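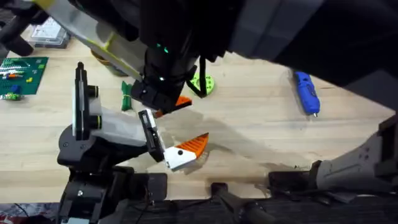 Blond boards, straight grain, several things out on the top.

About Kerslake

Kerslake sells wooden tabletops and worktables to people who will put things on them. We started with one top, the Vellari, and we now make two. A third was promised in an earlier version of this page. We built it, didn't like it and dropped it.

Most furniture companies will tell you on a page like this one that they have a passion for wood. We're wary of that. Wood is a decent material for a work surface. It also moves, dents and stains, and a customer who has been told otherwise tends to call us in the first winter.

What we make

The Vellari is a light wooden top in straight-grained boards, sold with or without legs. It is 62 inches long. We get asked for longer, and we usually ask back what will be on the far end. If it turns out to be mail, we suggest the shorter one.

The Brikia is the same idea at a smaller size, for sorting, small repairs and other jobs that involve little parts. Light tops suit that kind of work. A dark screw shows up on pale boards, and we have yet to hear a good argument for hunting for one on walnut. Some customers buy walnut elsewhere anyway. That's fine.

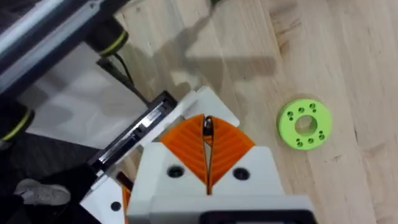 Small dark part, light wooden top.

What we don't claim

We don't say a table will make you tidy. Our trade is full of people who do, and they generally have a drawer insert to sell you. A table fills up with whatever is nearest. You can clear it at the end of the day or you can leave it, and the boards don't care either way.

We don't use the word "heirloom." Our oldest top is 11 years old and lives in our own shop, where it has two burn marks and a ring from a paint can. Ask us about heirlooms later.

We also don't offer a lifetime guarantee, having never found out whose lifetime those are supposed to cover. Ours runs for 50 months. It covers splits and joints that open. It doesn't cover scratches, glue, marker or anything you did with a saw.

Our finish

We tried a finish called Prasier for one season. The label promised a surface that would shrug off anything. Coffee was apparently outside the meaning of anything. We went back to plain oil, which needs redoing and says so on the can.

Visiting

Come by and lean on the tables. Bring whatever you'd be working on and spread it out, as that will tell you more than our measurements will. You won't be followed around. Please call before you drive a long way. The shop closes for the first week of January, and every year somebody finds that out at the door.

Prices are listed with each top. They include the legs if the listing says legs.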